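Qui sommes-nous ?

Timora essaie des pinces. Des bras aussi, des caméras, parfois un contrôleur dont la notice a été traduite trois fois, mais surtout des pinces. Les fabricants nous les confient, les industriels nous demandent laquelle acheter, et nous passons nos journées entre les deux, position peu confortable mais instructive.

L'atelier a ouvert à Cledville avec un seul bras et beaucoup d'optimisme. Radomír Zeman s'occupait du banc, Lionel Rowbotham des clients – la répartition n'a pas bougé, au soulagement des clients. Un second site, à Dunedholm, abrite aujourd'hui les essais d'endurance, qui font trop de bruit pour qu'on les garde près des bureaux.

Avant de visser quoi que ce soit, nous passons par la simulation. Une pince parallèle qui rate sa prise à l'écran ne coûte qu'un peu d'électricité et d'amour-propre. Deux bras, une table, des objets ronds qui ne demandent qu'à rouler : le programme est modeste, et il élimine déjà pas mal de candidates.

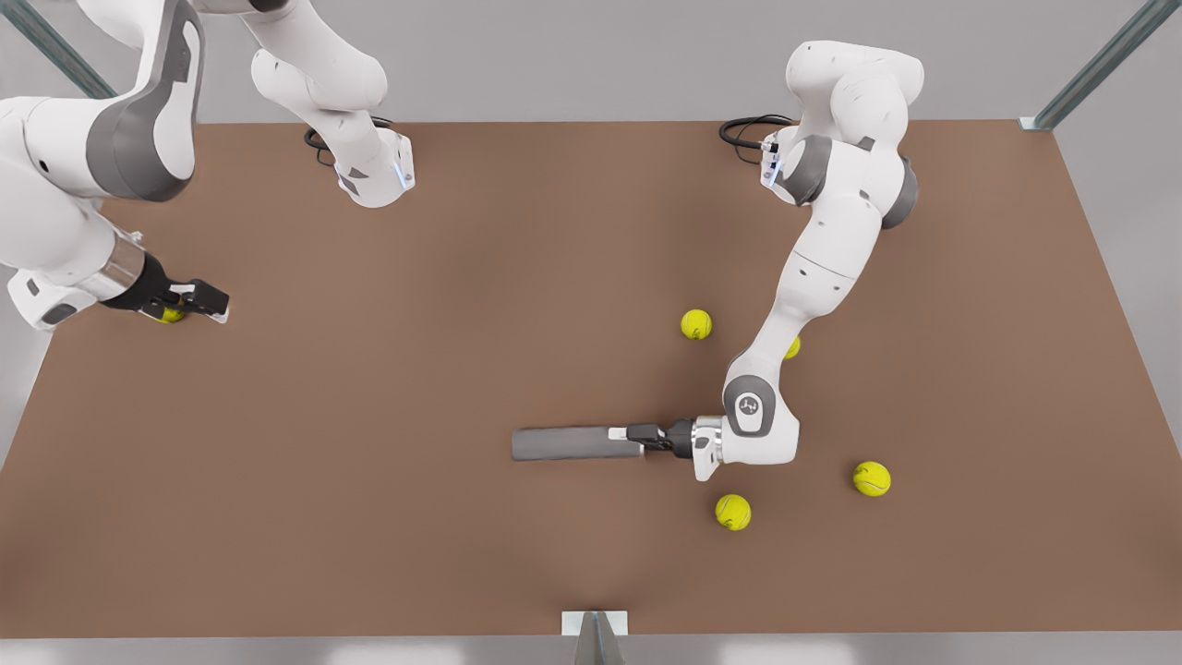 Vient ensuite le vrai matériel. Chaque modèle retenu a droit à 1000 prises, avec 40 objets différents, toujours dans le même ordre. Le rapport donne les échecs avant les réussites, ce qui nous a valu quelques conversations animées au téléphone. Le plus long, rédigé pour la maison Gaillard, faisait 383 pages. Nous avons depuis appris à résumer.

Nous ne vendons aucun matériel et ne touchons aucune commission. Pour nous confier une pince, écrivez à l'atelier de Cledville en précisant la bride de fixation et la tension d'alimentation. Joignez les vis, s'il vous plaît.

Page mise à jour le 28 août 2024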